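# Shareholder Letters and Takeover Bids – Data Card

This dataset collects public letters sent by investors to the boards of listed property companies, together with the replies those boards published. It was compiled by Mayu Minami and Tetsuya Hoshino at Grosgate for the study of bid disclosure. The current release is dated 2018-09-09.
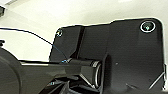 ## Contents

The release holds 223 letters in plain text. Each letter has one row in `letters.csv`, with the sender, the target company, the date of publication and the stated holding. Replies are stored in `replies.csv` and are linked by `letter_id`. A letter without a matching row received no public reply within 200 days.

## Labels

Every letter was read by two annotators and assigned one of seven request types, such as board seats, asset sales or review of an offer. Disagreements were settled by Chiharu Hirano. The field `premium_stated` is filled only when the letter itself gives a figure – press estimates were not used.
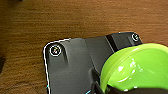 Holdings are recorded as written by the sender. Where a letter combines shares and options in a single percentage, the flag `mixed_holding` is set to 1 and no attempt is made to separate the two.

## Known Limitations

- Letters withdrawn from a sender's website before collection are missing.
- Thirty letters were scanned from paper and contain uncorrected recognition errors.
- Companies with a single controlling shareholder are underrepresented.
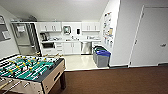
*Foosball table beside the kitchenette.*

## Use and Access

The files may be used for research and teaching. They are not suitable as a basis for investment decisions. Redistribution of the full text requires written permission from Grosgate. 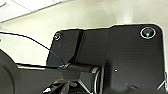
*Black bracket, seen from close up.*

## Maintenance

Corrections should be sent to Zihan Kang with the `letter_id` and the source page. The next release is planned for October and will add the Wouters letters.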